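Molline tower, blue slot clips — replacement or screws?

kashour_k
Posted 15 Nov 2020
Refitting a used Molline tower. I want to add a second network card in one of the PCIe slots. The blue plastic retention clips feel brittle and I would like to drop them and screw the card brackets down. Case is 154 mm wide inside, if that matters.

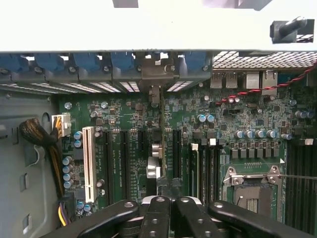 Slot area with the blue clips, rear ports to the right.

feviso_dan
Keep the clips. A light network card puts almost no load on them. Cenavus sells a bag of 19 spares, fit is close enough.

rackrat30
Disagree. Clips let the bracket shift when you pull a cable. Check whether your slot frame is threaded. Mine was not, and I tapped it for 6-32.

feviso_dan
Tapping thin sheet gives you two threads at best. And the shavings land on the board.

rackrat30
Board comes out first, obviously.

kashour_k
Frame is not threaded on mine. I would also route the red and black twisted pair away from the Ethernet jack before closing up. Any objection?

feviso_dan
None. Leave slack for the panel.

Khadija Ashour
Kashour_k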